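About Lukik

Hi, and thanks for stopping by! I started Lukik at a kitchen table in Kukham with one box of clear phone cases and a phone I'd dropped on the driveway twice in the same week. These days I've got a proper workspace on Hughes Street, 48 kinds of case on the shelves and more than 1,710 orders behind me (I still do a little dance for each one – a small dance, but still).

I'm picky about surfaces and edges. I like a plain color with a smooth finish, nothing printed on it, and I could look at a good dusty teal all afternoon.

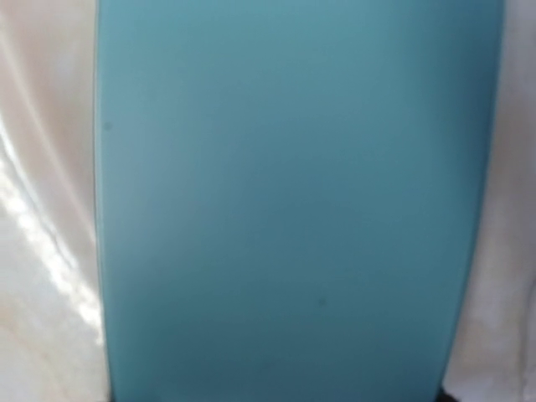 Do clear cases turn yellow?
Most soft ones do in the end, especially if they live on a sunny dashboard. A wash with dish soap and warm water every couple of weeks keeps them looking fresh for longer.

Clear is still what I sell the most of, by the way. People pick a phone color they love and then want to see it, which makes total sense to me! I'm fussy about the button cutouts, so before I stock a new case I turn it on its side and look along the rim. 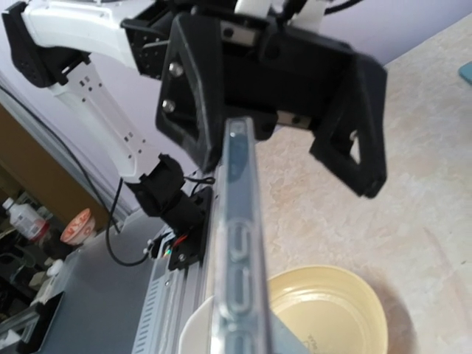 If the slots don't line up with the buttons, back it goes. I've sent back 20 styles so far, and one supplier in Skomum got the same case returned three times before we were both happy with it. It's now my favorite, and it's the one I carry myself.

Orders go out every weekday except in October, when I close for a week and go camping. Write to me anytime – I answer everything, usually with a cup of coffee in hand.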